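Chapter 6
Learning from Demonstration: Collecting and Using Examples

After reading this chapter you should be able to explain what a demonstration is, describe how a set of demonstrations is recorded, and say why two sets of the same size can give very different results.

In Chapter 5 we wrote the motions of a robot by hand. Each grasp point was fixed in advance, and the program failed as soon as a plate was moved a few inches. The method in this chapter starts from the other end. A person performs the task many times, the motions are recorded, and a model is trained to produce a suitable motion from what the cameras report. The model is called a policy.

We follow one study through the whole chapter. The Trorimell study, led by Gaétan Zacharias, recorded 654 demonstrations of household tabletop tasks. Of these, 40 were set aside for testing and never used in training. Table tasks suit a first study well. The objects are cheap and familiar, and a plate, a knife and a fork can be placed in a great many ways.
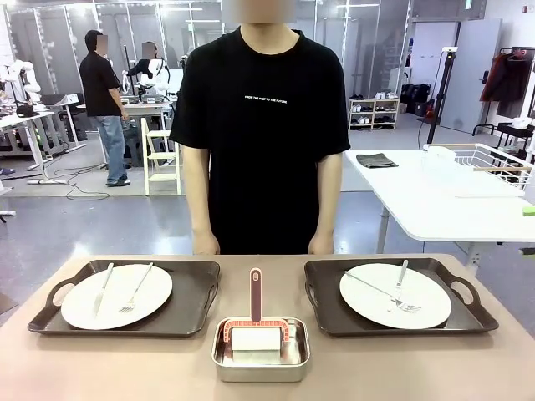
Why not record the same layout 100 times and train on that?
A policy trained on one layout learns that layout. It repeats the recorded path and has little basis for correcting itself when a fork lies at a new angle.

The Trorimell group tested this directly. They trained one policy on 100 demonstrations with a fixed layout and a second on 100 demonstrations in which the position and angle of each utensil were changed between recordings. Both policies did well on the fixed layout. On the test layouts the first policy usually closed its gripper beside the fork, while the second picked it up in most trials.

Section 6.1 defines a demonstration and lists what must be stored with it. Section 6.2 covers the choice of starting layouts. Section 6.3 introduces behavior cloning, the simplest training method, and Section 6.4 looks at how small errors build up over a long task. Readers who have not worked with time-stamped data should review Appendix B before going on.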